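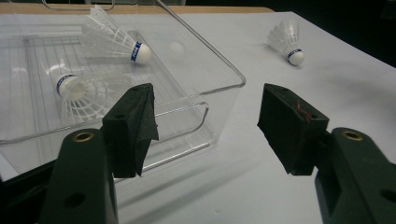

Shuttlecock task, wrist view. Two in the bin, one still on the table.

Handheld gripper demos vs. teleop for deformable-ish objects – our numbers
Forum: Manipulation and Grasping > Data and Methods

soketwood_gerry
Sep 26, 2020
Posting this because the thread on demo collection in June got long and had almost no numbers in it. We finished the first pass on the shuttlecock binning task. The policy only sees the wrist camera, same view as the picture at the top. No overhead camera, no depth.

Setup, short version. White table, clear storage bin on the left, shuttlecocks go in the bin. Demos were all done with the handheld gripper. We collected 1,256 of them and trained on everything except the ones where tracking dropped out. Then we ran 228 trials on the arm. An attempt is one shuttlecock, from the open table into the bin, and it counts if the thing ends up inside and stays inside.

221 of the 228 counted. I know that sounds high. The failures were nearly all the same kind: the skirt rides up on the rim of the bin, the fingers open, and it drops outside.

Method is plain behavior cloning with a short action history. Nothing clever. I think the result comes mostly from the demos being done at normal human speed by people who could feel what they were squeezing.

Gerardo Policarpio, Soketwood

oei_marites
Nice to see this written up. Two questions. Were the start positions in the trials drawn from the same spread as the demos? And did you ever try the bin on the right?

We had a policy that looked great until someone moved the tray a hand's width, and then it went to where the tray used to be.

soketwood_gerry
Same spread, yes. Start positions were shuffled but the bin stayed on the left for every trial. We moved it a little in the demos, maybe a few inches. Never to the right side.

duggan_e
Then I don't think the headline number tells us much. You have a wide open bin, a white table and one kind of object. A scripted pick with a halfway decent detector would do this. I'm not saying the work is bad, I'm saying 221 out of 228 on a fixed layout is not evidence that handheld demos beat teleop, and your title says "vs." Where's the teleop arm of the comparison?

soketwood_gerry
Fair point on the title. The teleop set is small. Same task, same table, but we only had time for one operator and he hated it. I left the success rate out on purpose because I don't trust it. What I can say is that he was a lot slower per demo and he crushed skirts, which the handheld people mostly didn't do.

duggan_e
One operator who hated it is not a baseline. Please edit the title.

abella_r
I'd push back a little on the scripted pick comment. White object on a white table, next to a clear bin with glare all over it, is not a fun detection problem. Look at the bin wall in that picture. You're seeing the shuttlecocks in the bin through the plastic and past the handle slot, with streaks and glints on top. A detector that isn't tuned for it will happily tell you there are things to pick up inside the bin.

That's my real question for Gerry – does the policy ever go back for the ones already in the bin? Ours did. We had to add demos that ended with the gripper sitting still over a bare table before it would stop.

soketwood_gerry
It did, in the early version. Same fix as yours more or less. We kept the last couple of seconds of every demo instead of trimming them, so the model sees "done" a lot more often. After that I saw it reach into the bin 5 times across all the trials, always after the table was cleared. I didn't count those as failures since the shuttlecocks stayed in. Maybe I should have.

oei_marites
I would count them separately. If you're claiming the policy knows when to stop, that's a different number from whether it can place.

sbenedetti
Question about the hardware. What's on the finger pads? It looks like black foam with some kind of covering, and there's a flap hanging off the inner edge of the left one. Also a pinkish mark on the right pad. When our pads started to look like that we found the policy had learned the wear. Swapped in fresh pads and the grasps went off by a visible amount. The pads are in view in every single image, so the network has plenty of chances to use them.

soketwood_gerry
Foam with a cloth-type cover glued on. We've gone through several sets. I didn't log which demos used which set, and I wish I had. The robot trials were all on one set.

sbenedetti
You could get at it without redoing anything. Mask the pads at test time, fill with flat black, and rerun a slice of the trials. If it falls apart you have your answer. We did this at Sakia with some old models and lost more than I expected, though part of that was the mask covering the object right at contact.

abella_r
Masking at contact is a problem. Random color and texture jitter on the pad area during training worked better for us. Costs nothing.

duggan_e
Both of those are good. I'd still rather see the bin moved first. It's the cheapest test and the one most likely to hurt.

stalletti_fan
Can you get the same result with a lot fewer demos? We have a Stalletti arm and two people, so a thousand demos is most of a month for us.

soketwood_gerry
Don't know yet. We have a half-data run training now. My guess is that placing holds up and stopping gets worse, but it's a guess.

For the rest: I asked a mod to change the title to drop the "vs. teleop" part. Plan for next week is bin on the right, then pads masked, then jitter if the mask test looks bad. I'll report reaches into the bin as their own line. Raw trial sheet goes up once I clean out the notes column.

oei_marites
Leave the notes column in, please. That's the part I read.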